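Tempo de leitura: 6 min

Editora Brokik reedita «Falholm» em volume único com as cores originais

A editora Brokik confirmou que vai reunir num só volume a totalidade da série de banda desenhada «Falholm», escrita por Alcides Cuervo e desenhada por Tomoyo Hamada. A edição sai em novembro, em capa dura, com uma tiragem inicial de 3.000 exemplares numerados. O livro recupera a paleta da primeira publicação em fascículos, abandonada nas duas reedições posteriores.

«Falholm» foi publicada ao longo de 13 números, em formato de caderno agrafado, e nunca voltou a estar disponível na íntegra. As coletâneas anteriores deixaram de fora o número 9, por um desacordo contratual quanto aos direitos da história secundária que ocupava as últimas oito páginas desse fascículo. O desacordo ficou resolvido com a reversão dos direitos para os dois autores, e o número 9 entra agora completo, incluindo a secção de correio dos leitores.

O volume terá 265 páginas de história, às quais se soma um caderno final com esboços, duas capas rejeitadas e o guião integral do primeiro número. O formato será ligeiramente superior ao dos fascículos, com a mancha ampliada na mesma proporção em todas as páginas. A editora indica que a ampliação não exigiu refazer as legendas, exceto nas páginas duplas do número 4, onde a dobra cortava texto em dois balões.

A questão da cor é o ponto mais discutido entre os leitores da série. Os fascículos foram impressos em papel não revestido, com uma gama reduzida de ocres, cinzentos e um único azul, reservado às sequências em que a personagem Erdős consulta o arquivo da cidade. Na primeira coletânea, a passagem para papel couché obrigou a recalcular os valores, e a solução adotada na altura foi recolorir digitalmente toda a série, com gradações e brilhos que não existiam. O azul passou a aparecer em céus, uniformes e fundos, e perdeu a função narrativa que lhe tinha sido atribuída no guião.

«O azul era uma indicação de leitura. Quem lesse a coletânea não tinha forma de saber que aquelas páginas decorriam noutro tempo», explica Cuervo no texto de apresentação enviado à imprensa. O argumentista acrescenta que chegou a pôr a hipótese de inserir legendas com datas nessas sequências, mas que a ideia foi abandonada a pedido de Hamada.

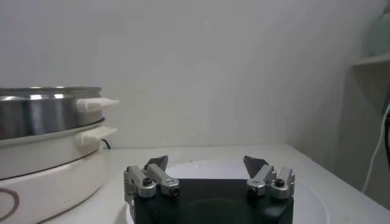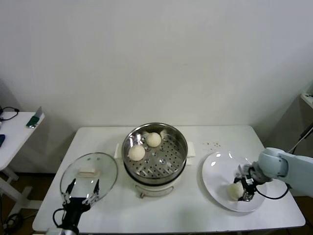
O trabalho de restauro foi feito a partir de duas fontes. Para os números 1 a 7 existiam ainda as películas de impressão, digitalizadas a alta resolução e realinhadas canal a canal. Para os restantes, foi necessário partir dos originais a tinta da China conservados pela desenhadora e reconstruir as separações de cor com base em exemplares impressos. Faltavam seis pranchas, vendidas a colecionadores. Quatro foram cedidas para digitalização. As outras duas, ambas do número 11, foram reconstituídas a partir de fascículos, com remoção da trama e redesenho do contorno nos pontos em que a linha se tinha fechado.

Hamada reviu pessoalmente essas duas pranchas e optou por não corrigir erros da época. Mantém-se, por exemplo, a troca da mão ferida de Erdős entre a quarta e a quinta vinhetas da página 18 do número 11, assinalada por leitores logo na publicação original. A desenhadora redesenhou apenas uma onomatopeia que tinha ficado ilegível.

A composição do texto também foi revista. A letragem dos fascículos era manual até ao número 5 e mecânica a partir daí, diferença que as coletâneas anteriores apagaram com um tipo de letra único. A Brokik repõe a letragem manual nos cinco primeiros números. Nos restantes usa uma fonte nova, batizada Dadex, desenhada a partir do alfabeto de Hamada e com três variantes para cada vogal, de modo a evitar a repetição visível em palavras com letras dobradas. A fonte não será comercializada.

Quanto à tradução, a editora retoma a versão portuguesa dos fascículos, com emendas pontuais. A principal diz respeito ao nome do tribunal municipal, que surgia com três designações diferentes ao longo da série e passa a ter uma só. Foram ainda repostas as notas de rodapé que remetiam para números anteriores – um recurso que Cuervo usava de forma paródica, com remissões para episódios inexistentes, e que a primeira coletânea eliminou por as considerar erradas.

A série acompanha um perito em seguros destacado para Falholm, cidade portuária onde um vigilante mascarado morreu oficialmente quatro vezes. O perito tem de determinar qual das mortes é válida para efeitos de apólice. A estrutura é a de um inquérito administrativo, com depoimentos contraditórios, e o vigilante só aparece de corpo inteiro no penúltimo número. Na altura, a opção foi mal recebida por parte do público habitual do género, que esperava uma série de ação, e as vendas desceram até ao número 6. A recuperação deu-se com o arco final, lido hoje como o mais conseguido do conjunto.

O volume único altera um aspeto da leitura original. As capas dos fascículos, que continham informação omitida no interior, eram até agora remetidas para o fim das coletâneas. Na nova edição, cada capa surge imediatamente antes do capítulo respetivo, em página ímpar, com o verso em branco. A contracapa do número 13, que contém a última vinheta da história, será reproduzida na guarda posterior do livro.

A edição incluirá ainda um posfácio de Cuervo sobre o processo de escrita e uma cronologia interna, elaborada por Hamada para uso próprio durante a produção e nunca antes divulgada. Segundo a Brokik, a cronologia ocupa uma folha desdobrável e contradiz o guião em dois pontos, que os autores decidiram não harmonizar.

O preço de capa não foi anunciado. A pré-venda abre às 10h00 no sítio da editora, em data a comunicar aos assinantes do boletim, com um desconto de 30 por cento para quem apresente comprovativo de compra de uma das coletâneas anteriores. Está prevista uma segunda tiragem, em capa mole e sem numeração, caso a primeira se esgote. Não há planos para uma edição digital. Cuervo e Hamada não excluem voltar a trabalhar juntos, mas afastam a possibilidade de uma continuação de «Falholm».

41 partilhas | 4 comentários

tinta_seca
Finalmente o número 9. Tenho os fascículos quase todos e esse foi sempre o que me faltou. Alguém sabe se a história secundária vem na posição original ou se a passaram para os extras?

Marta R.
Pelo que percebi do texto, entra completo, por isso deve vir no sítio. O que me preocupa é a encadernação. Com essa quantidade de páginas e com as duplas do número 4, se for colada vai perder-se metade do desenho na dobra. A notícia não diz se é cosida.

vinheta_quatro
Eu li pela coletânea recolorida e nunca percebi que as cenas do arquivo eram noutro tempo. Vou ter de reler tudo. Pena o desconto exigir comprovativo, o meu talão já foi há anos.

Jorge P.
A mão trocada fica e fica muito bem. Na minha cabeça sempre foi uma pista.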